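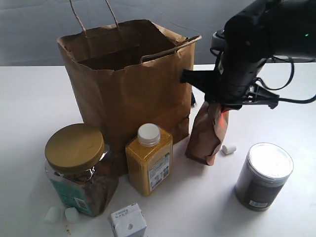

Paper bag, open, on a white table.

Borkusent is back for season two and the cast changes are official now. Both hosts from last season are out. Sad about one of them, fine about the other.

The new pair are a stand-up comic and a singer from Mersha. I like the comic. I have only ever heard the singer do ballads, so no idea how that goes at six in the morning on a fishing boat.

For anyone who skipped season one: celebrities move to Sornside, a village with one shop, and have to run it. That is the whole show. It sounds dull and I watched every episode, then watched most of them again.
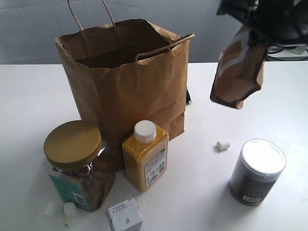

The other change is the time slot. It moves from Friday night to late Sunday afternoon, up against the singing contest my whole family watches. I expect to lose that fight and catch up on Fletex the next day.

Episodes are getting shorter too - 68 minutes with the ads taken out. Last season some of them ran close to two hours and the market day one dragged badly. I think this is a good call.

First episode airs Sun 30 June. The teaser is up already. It's mostly the new hosts getting off a bus and arguing over who carries the rice.

I read the comments under the teaser so you don't have to. There were 1,409 when I looked. A lot of people want the old hosts back. A lot of other people want the goat back.
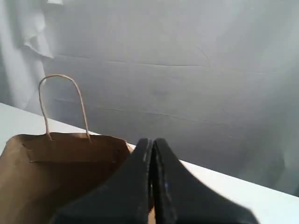 No word on the goat. The preview article lists the regular cast and says "familiar faces from the village," and that could mean anything.

What I would like from this season: more of the shop, fewer quiz rounds. The quiz rounds felt like they came from a different program. The best episode last year was the one where they got the bread order wrong and had to sell it door to door.

I also hope they keep the old theme song. The teaser uses a new one with a lot of whistling in it.

I'll post after the first episode, probably Monday night. Please no spoilers in the replies before then, I have to wait for Fletex like everyone else in my house.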